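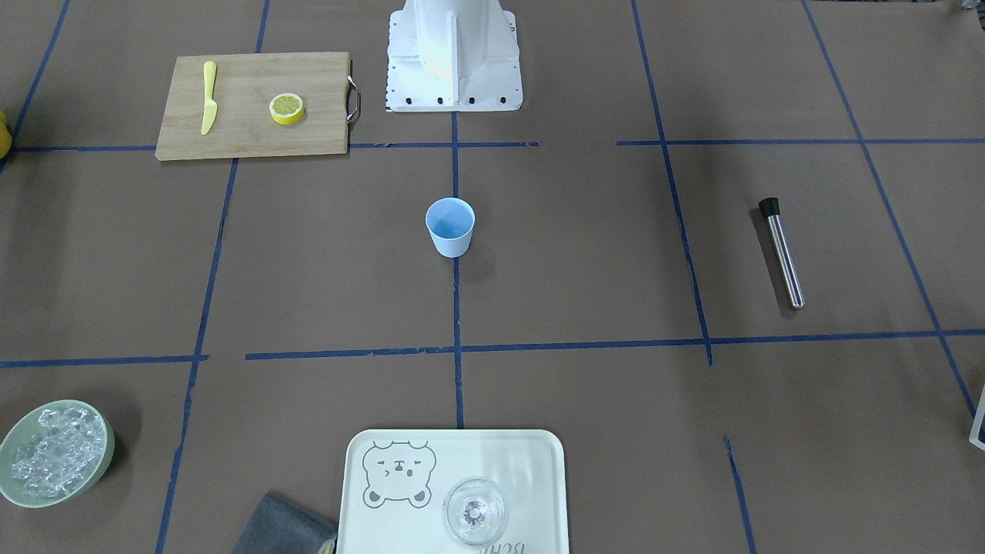
Royals With Jobs: How Gossip Sites Report an Ordinary Payslip
Media Studies project report
Hildegard Albers and Dörte Rothe
Submitted 7/3/19

1. What we set out to do

Our question was simple enough to fit on the form: when a minor European noble takes a normal job, what do celebrity sites write about? We suspected the answer was shoes. Our supervisor asked us to prove it.

We collected 474 articles from 10 entertainment sites, all in English, all dealing with titled people who had been seen working for money. The most popular case was a count's nephew who drove a delivery van for Skovex over one summer and, to judge by the coverage, invented the parcel.

2. Method

Each article was read twice, once by each of us, and sorted by what its headline promised. We used 6 categories: clothes, wages, romance, family reaction, customer sightings and the work itself. Where we disagreed, we argued until one of us got hungry. Dörte won most of these.

Articles longer than 2000 words were to be handled separately. There was one, and most of it was a family tree.

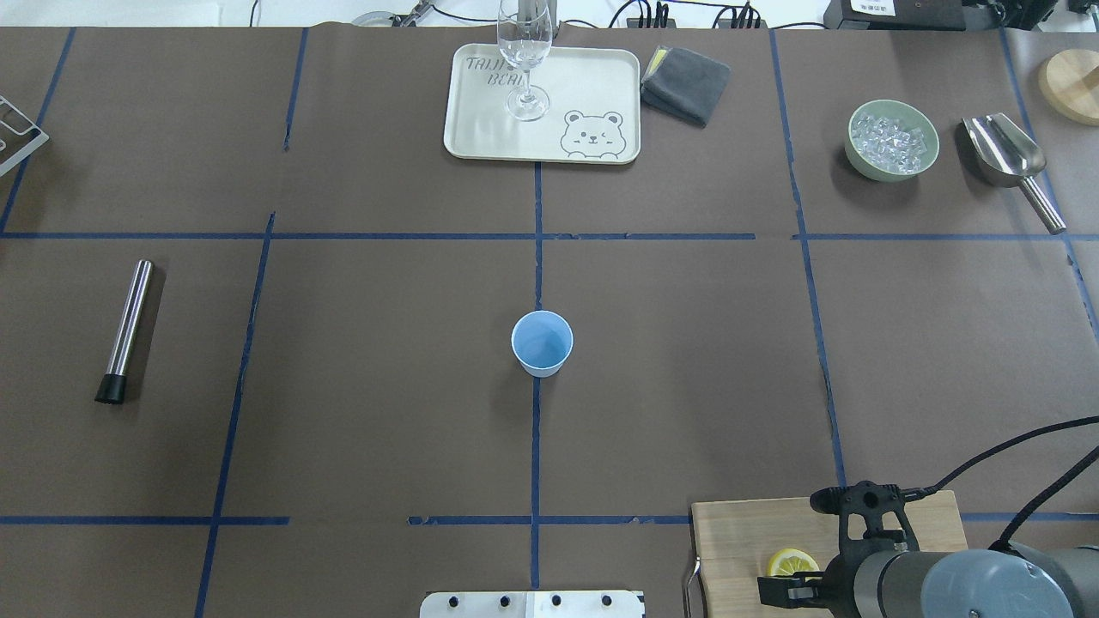 3. What we found

Clothes came first, so our supervisor owes us an apology. Customer sightings came second. The typical sighting is a single unnamed shopper who found the young noble "polite" and "really normal," and who then turns up on four other sites saying the same thing in a slightly different order. The Nedton bakery story is the purest version. We traced every copy back to one post by a person who had bought a roll.

The work itself came last. After a week of reading about a baroness employed at the Peixoto boatyard, neither of us could say what she did there. We know she wore a navy sweater.

Wages were mentioned often but rarely with a number attached. "Modest" was the favorite word.
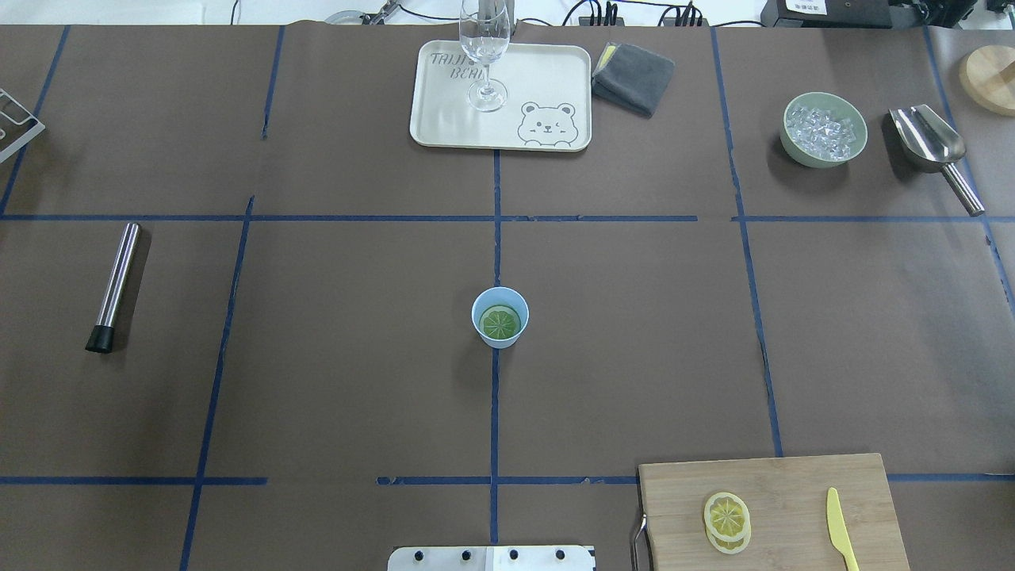
Did the sites ever talk to the employers?
Seldom. The clearest case was the Grurnitz hotel, whose manager was quoted saying the new receptionist was punctual, and even that ran under a headline about her earrings.

4. Problems

Several articles were rewritten while we were still coding them. In July we would like to go back and save copies first, a step our handbook recommends on page one.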